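Export Working Group, minutes, 16 March 2023

I'm typing these up on the train so forgive the spelling. We started late, the Jirnitholm people had trouble dialing in, and I took notes from the second item on (Yolandi filled me in on the first).

1. Tariff refunds. Landetti has filed 312 claims for duty paid on parts that went back out of the country, and 266 have cleared. The rest are stuck on missing broker paperwork. Yolandi will call the broker.

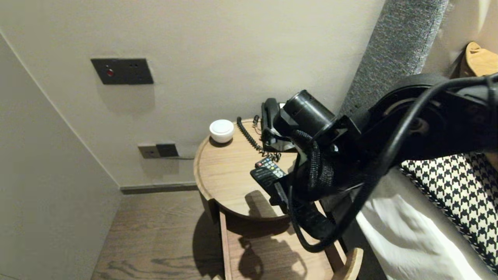 2. Varghese. Long one! They want to move their packing work over the border and ship to us under the lower rate, and we went back and forth on whether packing alone changes the country of origin. I said I doubt it very much. Yolandi thinks there's a case if they do the final assembly there too. Agreed to ask for a written ruling before anyone signs a lease.

3. Currency. We're still quoting Ginum in dollars and they'd love to switch to euros. I'm fine with it for orders under 200 units, but the big ones make me nervous with rates jumping the way they have this month.
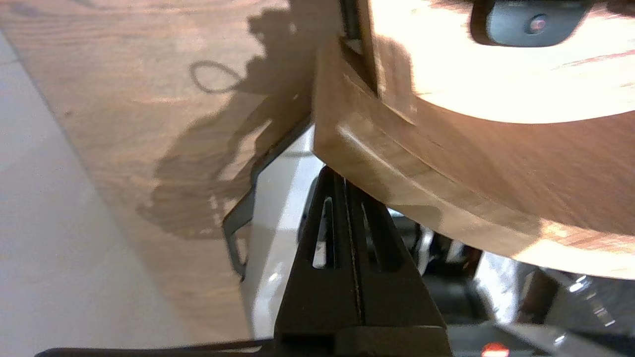
Yolandi suggested we lock in a rate for 4 months at a time and look at it again after that, and everyone liked that better than my idea (which was to do nothing, so fair enough). She'll get two quotes from the bank.

4. Other stuff. The trade mission sign-up form is still open, please use the new one. Jirnitholm asked for the customs code list again and I've promised to send it tonight.

Next meeting same time, end of March, Yolandi taking notes.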